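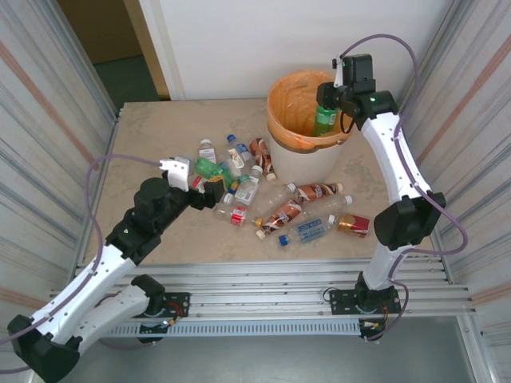

I think every kitchen needs a trash bin in a place where the hand can reach it without the feet moving. In my family in Maltitz the bin was always under the sink, behind a door, and we were a little ashamed of it. When I moved to Linel I continued this habit for 15 years. Now I prefer a round bin standing up on the table while I clear it, cream colored, with an orange bag folded over the rim, and the bottles waiting close together on the same tabletop. My mother would not accept such a thing next to the plates.

Her opinion deserves respect, but I believe a hidden bin makes us lazy. We put the empty bottle "for one moment" beside the bread, and in the evening there are 4 of them. A bin in open view asks to be used. The bag should have a strong color too, so that I notice when it is full.

Last May I stayed with friends in Sampaio, and they keep their bin in a closet in the hall. Each bottle was a small trip. I did not say anything, because I was a guest, but at home I put mine back on the table the same evening.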